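Ticket 668 - Door task, simulated flat, wrist view
Opened by: Necati Kocabaş
Assigned to: Boyang Lei
Project: Givumberg (household chores)
Status: open
Date: 18 February 2021

Summary: the arm is asked to open the door and go through to the next chore. The policy stalls before it gets hold of the knob. Wrist views attached.
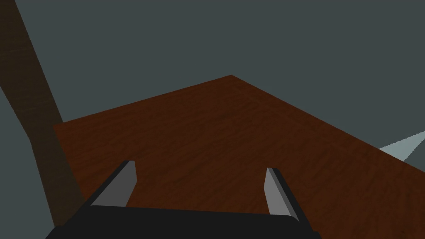
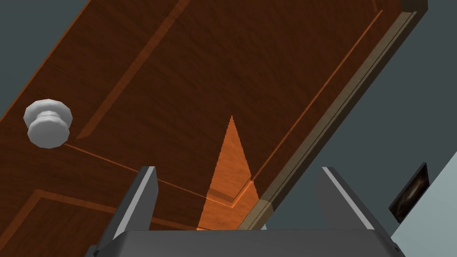
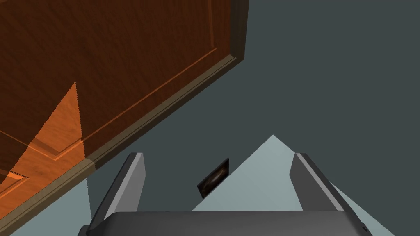 We want to know if a machine can manage an ordinary door yet, and I think we're closer than the success rate makes us look! A door is a lovely chore to test because every other chore in a home hides behind one. The stall happens at the reach. In the second view the round white knob is over near the left edge while the open fingers are down at the bottom, so the wrist has a good way to travel and turn, and that turn is the bit the policy keeps putting off. I also wonder about the bright orange wedge on the wood. It is much brighter than the grain or the moulding, and if the policy is treating it as something to line up with, that would explain a lot.

Steps to reproduce:
Load the Verkia layout with default lighting.
Start from saved pose 12.
Run the door task and leave it until it times out.

Expected: fingers close on the knob, knob turns, door moves.
Got: arm slows down, fingers stay apart, timeout. 555 attempts logged, 8 of them with the knob turned.

Tried so far:
Longer timeout. No change, it just waits for longer.
Slower approach speed. Slightly smoother, same stall.
Restarting the Penon controller. No change.

Reply from Boyang Lei:
Great ticket, thanks. I'd test the wedge before touching the policy. Can you turn off the spot lighting and run the same start pose again? Leave the table task alone for now, the bare top in your first view gives it nothing to pick up anyway. Coşkun has a spare machine if yours is busy.

Reply from Necati Kocabaş:
Running it with flat lighting now. Early days, but the wrist began its turn on the very first attempt - I may have cheered. No grip on the knob yet. Will post the full log when the batch is done.

Reply from Boyang Lei:
Lovely. Keep the seed fixed so we can compare, and send me the joint angles at the point where it stops.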